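Come and Sing With Us: Call for Singers, Spring and Summer Season

The Statden Community Chorus is looking for new voices, and I would very much like one of them to be yours.

I'm Sandra Pearce, and I've been directing this choir for 6 seasons now, which is long enough to have worn out two music stands and one piano bench. We start a new season in April, we have a big piece to learn, and we're short in a few sections (tenors, I am looking straight at you). If you've been humming along to the radio for years and wondering if there's somewhere you could take it, please keep reading!

Who we are

We're a mixed choir of adults from Statden and the towns nearby. We have people who studied voice in college and people who hadn't sung a note since fourth grade before they walked in. Some of us read music fluently, some of us follow the dots up and down and hope, and a few learn everything by ear from the practice tracks. All three ways work fine. I grew up singing by ear myself and didn't learn to read properly until I was nineteen.

We rehearse in the evening, 7:00 to 9:15, with a break in the middle for tea and whatever somebody has baked. The break is supposed to be fifteen minutes. It has never once been fifteen minutes.

Our accompanist is Gergely Mészáros, who can play anything you put in front of him and can also transpose it down a step while you're still apologizing for asking. He runs the sectionals too, so you'll get to know him well. He's patient with wrong notes and much less patient with late entrances, so bring a pencil and mark your rests.

What we're singing

The main work this season is called Trurkell. It's a cycle of nine songs for choir, piano, and one solo cello, about a fishing village over the course of a year. It runs a little under forty minutes. The words are in English apart from one short lullaby, and I'll teach you the lullaby syllable by syllable, so don't let that scare you off.

I've wanted to do this piece forever. The third song has the altos carrying the tune the whole way through while the sopranos just float little chords over the top, and if you're an alto you know how rarely that happens. The seventh is fast and rude and the basses will love it. The last one is nearly all unison, very quiet, and it's the hardest thing in the whole cycle. We'll be spending a lot of time on it.

The second half of the concert is lighter: four folk song arrangements, a couple of old dance band numbers, and a round that we'll teach to the audience. I'm still choosing the last item and I take suggestions, although anyone who suggests the one with the hand claps again will be politely ignored.

Who we need

We have room in every section, but the need isn't even, so let me be plain about it.

Tenors. We need them badly. If you're a low alto who has ever thought about trying tenor, come and try tenor. Three of my current tenors are women and they're the backbone of the section.

Basses. Especially anyone comfortable on a low F. A low E would make me cry happy tears, but F is enough.

Altos. A few more would be wonderful, particularly for the third song.

Sopranos. We're in good shape here and I'll only be taking a small number, so if you're a soprano, get in touch early.

You need to be sixteen or older. There's no upper limit at all. You don't need to have been in a choir before, and you don't need to own a black folder (we have a closet full).

There are a few jobs going as well, besides the singing. I need somebody to look after the sheet music library, which means handing out copies and chasing them down again in summer. I need a person with a decent ear to record practice tracks for the bass line. And I'd love a page turner for Gergely on concert night, who does have to read music, and who has to be able to sit very still next to him for forty minutes. 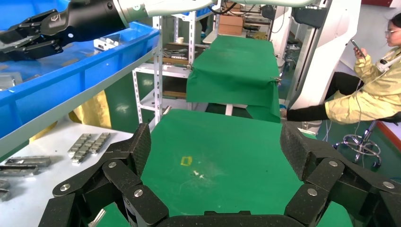
How the voice check works

I don't hold auditions in the scary sense. What I do is a voice check, and it takes ten minutes, just you and me and the piano. We'll do some easy scales so I can hear where your voice sits. I'll play you a few short phrases and ask you to sing them back. Then, if you like, you can sing a verse of something you know by heart. Happy Birthday is fine. I've placed people in sections on the strength of Happy Birthday many times.

What I'm listening for is whether you can hold a pitch and hear when you've drifted off it. I'm not listening for a pretty voice, or a big one. A big one can be a nuisance, if I'm being truthful, and I'll spend the season asking you to pull it back!

If it isn't the right fit just now, I'll tell you so kindly and I'll suggest something to work on before the fall season. A good number of the people singing with us today came back for a second try, and two of them are now section leaders.

Please don't skip the voice check because of a cold. Write to me and we'll move it.

What we ask of you

Come to rehearsal. That's the big one. I know that life gets in the way, and if you work shifts or have small children, talk to me and we'll find something that works. But the piece is long, and I need people who can make at least three rehearsals out of every four. From the middle of the season on, it gets hard to catch up if you've been away.

Do a little work at home. Fifteen minutes, a few times a week, with the practice tracks. Do it in the car. Do it while you peel potatoes. You'll be amazed how much sticks if you go over the same page on three different evenings, and how little sticks if you do an hour the night before.

Keep the two extra dates free. There's a long afternoon rehearsal with the cellist a couple of weeks before the concert, and then the dress rehearsal itself. Those two aren't optional, and you'll get the dates on your first evening.

Please go easy on perfume. We stand close together and several of us have asthma.

What it costs

The fee is 45 dollars for the season, which covers the room, the music, Gergely (who is worth far more), and the tea. Students pay half. If the fee is a problem, put one line in your email saying so and it's waived. I won't ask you why, and the rest of the choir won't know.

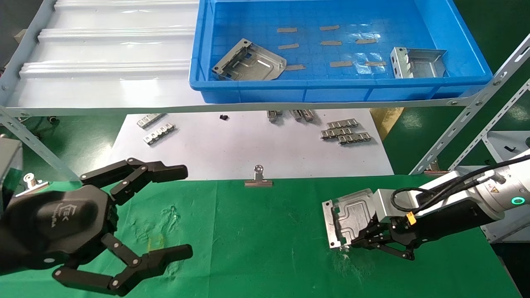
You can pay by check or cash on your third evening. The first two are free, so you can find out what we're like before you hand over any money. If you decide after two rehearsals that it's not for you, just give the music back and we part as friends - I mean that, there's no awkward phone call from me afterward.

Where we sing

Rehearsals are at the Halvorsen Building, upstairs in the long room. There's an elevator at the back, and you can park in the lot behind the building after 6:00. The side door is the one you want. The front door is locked in the evening, and every season I find at least one new singer rattling it in the rain, so please, side door.

The room is warm in summer and chilly in spring, so dress in layers. We sit for most of the rehearsal and stand for run-throughs. If you need to sit the whole time, sit the whole time, it makes no difference to me. Large-print copies are available if you let me know a week ahead.

The concert is at the Vusis Theater, which seats 752 people and has the loveliest sound of any hall I've worked in. You can whisper on that stage and they'll hear it in the back row (something to bear in mind between songs, basses). We filled it last year, which was a first for us, and I'd dearly like to do it again. Every singer gets two tickets for family or friends, and you can buy more at the singers' price.

What to wear on the night: all black, long sleeves, comfortable shoes. You'll be standing a good while and I've had a fainter before. Bend your knees a bit and eat some dinner.

A few things people ask me

Can I join with a friend? Yes, please do. You may end up in different sections, though, and I won't budge on that one.

Do I have to sing alone in front of everybody? No. There are four small solos in Trurkell and they go to people who ask for them. I'll hear anyone who's interested, new members included.

I was told as a kid that I can't sing. So were a lot of us. Come and do the voice check anyway. In all my time doing this I've met very few people who truly couldn't match a pitch, and plenty who'd simply been told to mouth the words by a teacher in a hurry.

Can I come and listen before I decide? Sure. Sit at the back, have a cup of tea, and leave whenever you like. I should warn you that Gergely will probably hand you a score.

Is there anything in summer after the concert? There's a picnic, with singing, and we usually do an informal hour at the farmers market. Both are just for fun.

How to sign up

Send me an email through the contact form on the choir page with your name, the section you think you might be in (a guess is fine, and so is "no idea"), whether you read music, and which evenings you could come in for a voice check. Mention it if you'd be interested in one of the extra jobs. I answer everybody myself, usually within a couple of days.

If you'd rather call, leave a message on the choir line, extension 3185, and speak slowly when you give your number. I'm doing voice checks from 5:30 until rehearsal starts, and I can do a few in the morning for people who work late.

I can't wait to hear you. Tenors, I'm still looking at you.

Sandra Pearce
Music Director, Statden Community Chorus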